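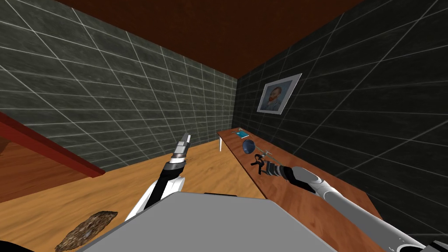

Octavio Bustos wrote to ask whether it is better to move the arms by hand or to drive them from the remote station when the job is something as ordinary as clearing a table, and he added that his own recordings from the remote station "look fine until the robot tries to copy them." The answer depends on the task. The tips below set out the practice followed in the Birbridge training workshop for household tasks, first in simulation and then in a real kitchen.

Choosing between hand guiding and remote control

Guide the arm by hand when the task depends on contact: wiping a counter, pressing a lid, sliding a drawer shut. The person can feel the surface push back, and the recorded motion will carry that pressure more faithfully. Hand guiding requires a physical arm and is not available in a simulated room.

Use remote control when the task calls for both arms at once, or when a person standing beside the robot would block its view. All simulated work is done this way. The operator should work from the robot's own view during recording. A wider view of the room may be used for planning, but it should be switched off before the first take. An operator who steers by what the robot cannot see will record choices the robot has no means of learning.

Setting out the table

Place objects within easy reach before starting. If the arm must be nearly straight to reach a bowl, move the bowl or move the base. A straight arm has little freedom left to turn the wrist, and the take will usually end in a jerk.

Begin with few objects. A bowl, a book and one small metal item give plenty of variety for a first table-clearing set. They call for three different grips, and each grip should be practiced separately before the full task is recorded.

Change the positions between takes. Trainees tend to put everything back in the same place, and the robot then learns the place. Turn the bowl, shift the book toward the far end, and exchange the order from time to time.

Leave wall pictures, mats and other furnishings in the room. A household robot will meet them in any home, and a bare room makes for poor preparation.

Handling a bowl

Approach the rim from above with the fingers open. Bring one finger inside the bowl and keep the other outside, then close slowly. Do not try to hold a rounded bowl by its widest part unless the gripper opens well past it.

If the bowl tips, stop and let it settle. Do not chase it across the table. A chased bowl produces a long, untidy recording that must be thrown out in any case.

Lift straight up a short distance, pause, and only then travel. The pause is easy to forget. Lingyun Wan keeps a card taped to the station with the single word PAUSE on it, and her takes have needed very little trimming.

Handling a book

A thin book lying flat cannot be pinched from above. Slide it toward the table edge with closed fingertips until part of the cover hangs over, then grip the overhanging part from the side. Keep the push low and even. Pressing down hard will pin the book in place, or lift its far side.

Where two arms are free, one may steady the book as the other takes hold. Where only one is needed, park the second arm well clear of the table with its gripper closed, and leave it there. Small idle movements of the unused arm are recorded along with everything else, and the robot will repeat them.

Handling small metal items

Scissors, tongs and similar tools should be taken across the narrowest solid part. Hover above the item first and turn the wrist until the fingers line up on either side of it. Lower the arm without turning further. If the alignment is wrong, rise and begin again from the hover.

Do not allow the fingertips to press into the tabletop. In a simulated room the only sign may be a slight tremor in the arm; in a real kitchen the same mistake can mark the table or damage the fingertip pads. Leave a small gap -- the thickness of a folded dish towel is a good guide -- and close it in short steps.

Pace

Move at one steady speed, somewhat slower than feels natural. Fast and slow takes mixed together in one set give uneven results. Operators using the Plelteline hand controllers should set the motion scale before the session and leave it alone until the session is over.

Take a rest after every 20 takes. Tired hands drift, and the drift is hard to notice at the time.

Keeping and discarding takes

Discard any take in which the operator stopped to think for a long while, bumped the table, or dropped an object without recovering it. A dropped object that is calmly picked up again may be kept, with a note. Such takes teach recovery and should be stored in their own folder.

For a simple table-clearing task, the workshop asks for 200 clean takes before the first training run. The current Birbridge set holds 1,240, recorded over several courses by trainees with very different habits. Label each take with the task, the operator and the method used, whether by hand or by remote control. Do not combine the two methods in one set without labels.

Before moving to a real kitchen

Run the trained task in simulation with the objects in positions that were never recorded. If it fails, record more takes near the failed positions and train again. Adding takes where the robot already does well is of little help.

On the first day with physical equipment, use a plastic bowl and a blunt tool. Keep 2 people present, one at the controls and one at the stop button, and agree on the word for stopping before power is applied.

Questions about these tips may be sent to Bok-nam Hwang at the workshop desk. Requests for controller loans go to Byung-chul Cho at the Trurnholm office.

Page last revised June 21, 2020.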